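The Drawer Shift

A robot at Drollenell opens drawers for a living, and like most of us it does the job well until somebody moves the furniture.

The cell is called Lill, after a kitchen fitter's nickname for a small cabinet, and it occupies a corner of the Brirlow building that used to be a staff canteen. The work sounds like nothing. Take hold of a handle, pull, let go, push the drawer home. The people who look after Lill have a maintenance log that now stands at 508 entries, and a surprising share of them concern a cabinet you could buy for less than the arm's left-hand bolts.

The day starts at the floor. Every cabinet foot has a mark to sit on, and the cabinet wanders off its marks because it gets tugged all day by something that never gets bored. A nudge with the knee puts it back, followed by a tape measure, followed by another nudge. Then the handles are tried by hand for play. A loose one feels fine to a person, who will simply grip harder and mutter. The arm does neither. 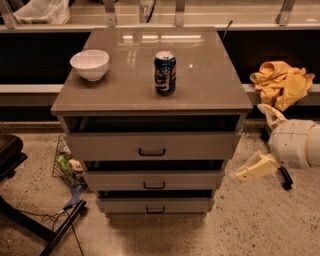

Finding the handle again

Calibration at Lill takes 10 minutes when it goes well, and the log contains few examples. The technician jogs the arm in at a crawl, stops short of the drawer and compares where the gripper is with where the software believes it is. These two opinions have been known to differ by the width of a thumb.

Most of the trouble is in the approach. Come in too high and a finger rides over the drawer front. Come in too low and it finds the handle below, with great confidence, and opens the wrong drawer beautifully. The cure is to teach the approach again from a safe distance, slowly, with one hand near the stop button and the other holding the coffee well away from the pendant.

The countertop gets its own line on the checklist. It's glossy, and it throws the ceiling lights straight back up, so the vision settings that behave at 6 in the morning may sulk by lunch. A can and a bowl stay on top during checks. If the can falls over, the drawer is being yanked, and the pull speed comes down a notch. Urkitz, the firm that wrote the control software, offers a very elegant graph for this purpose. The crew prefers the can.
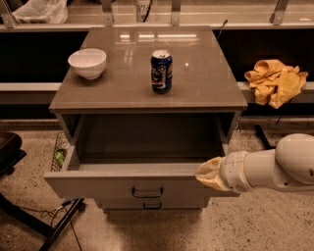

Runners come next. An arm will happily drag a gritty drawer for weeks, adding a little more force each time, until the handle screws give up. So each drawer is pulled all the way out, wiped along both sides and worked back and forth by hand up to 10 times. You're feeling for the spot where it catches. It's dull work and hard to delegate – the person who did it yesterday always thinks it felt smoother then.

Gripper care is mostly a matter of looking. Fingers are checked for wear at the tips, and any covering is checked for folds that could snag on a handle. Spare covers live in a box marked COVERS, which for most of December contained somebody's gloves.

Last on the list are the cables, which the crew tidies at the end of every shift and which have untidied themselves by the start of the next one. There's a proposal to run them under the floor. It is entry 11 in the log, and it has been marked "soon" ever since.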